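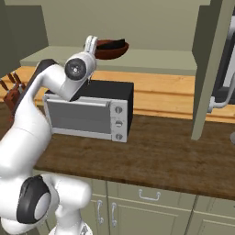

Section 4: Requesting and checking a medical file

4 min read

Use this section when a family has asked for help disputing a medical finding. It assumes the intake form is already in Kerslake.

1. Get a signed release from each parent or guardian. A verbal yes won't do, whatever the hospital clerk tells you.

2. Request the whole chart. Ask for nursing notes, lab reports and the original scans by name. A "complete record" from Fedstead usually means the discharge summary and a bill.

3. Write down the date you sent the request. If you hear nothing by the agreed date, send it again in writing.

Note: Kerslake splits any upload over 400 pages. The help screen says it puts the parts back in order. Check.

4. Compare the page numbers with the index. Rangi Pomare once worked from an 867-page file for a fortnight before noticing that the growth charts were missing.

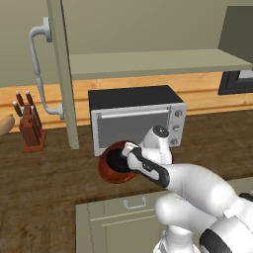 5. Mark every place where a later report repeats an earlier one. Three doctors quoting the same first opinion is still one opinion -- the summary sheet should say so.

6. List the tests that were ordered, then the tests with results. Leave gaps as gaps. Don't guess at what a missing result would have shown, in either direction.

Caution: Do not tell the family what the file proves. You are sorting paper. A diagnosis belongs to a doctor, and legal advice to their lawyer.

7. Be wary of the automatic summary. It reads well and it has dropped allergies, birth weights and whole admissions. If you must use it, check each line against its source page and initial it.

8. Save the finished index under the case number and lock the file.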